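Crate packing cell: spend on gripper or on arm first?

Posted in: Budgeting and Procurement
March 2021

kulsoom_j
Planning a small packing cell for mixed containers. Arm quote from Restumar is in. Two gripper options: a two-finger Groltum with the standard 520-hour service kit, or the Surnberg with swappable pads. The simulated cell is where I check reach before signing anything. Wrist view on approach to a vase in the tray:
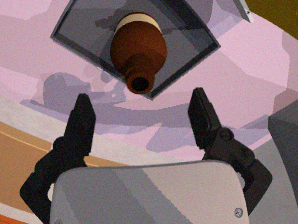

My concern is finger opening. The vase has a round body and a short neck with a thick lip. Gripping at the neck lets me specify the narrower stroke, and the price difference is $956 per unit. Gripping at the body does not. Has anyone bought narrow and regretted it?

Z_Ansari
Buy the wide stroke. We went narrow in December and had replaced the fingers within 18 shifts. The $956 is less than one changeover.

llanos_m
Disagree. Wide fingers need clearance on both sides of the part. In a divided crate there isn't any. Price the crate first, then the gripper. What does the crate look like?

kulsoom_j
Yellow, open top, thin dividers. Overhead view, same setup: 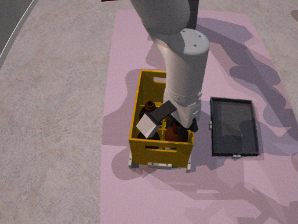

Simulated cell, gripper down in the right side of the crate, black tray to the right.

llanos_m
Then my answer stands. The gripper is right beside the reddish-brown bottle and the end of the slab. Add 20 mm per finger and you have a collision budget, which nobody puts on a quote.

Z_Ansari
Change the dividers. Lodhi cuts custom inserts, $400 for our last set. Cheaper than choosing a gripper around a crate you may not keep.

uzma.k
Neither of you asked about mounting. There are blocks at the base of that crate and small tabs on the tray. If those become real fixtures, they need a line in the budget. Ours came in at $520 a station and had been left off the original request.

kulsoom_j
Fixtures are not in my request. Adding them. Dividers have to stay as they are, the crate is the customer's.

Z_Ansari
That changes it. With fixed dividers I would still rent a wide unit for a month before committing to narrow.

llanos_m
Rental is fine. Get the pad thickness in writing, the Groltum drawing I was sent left it out.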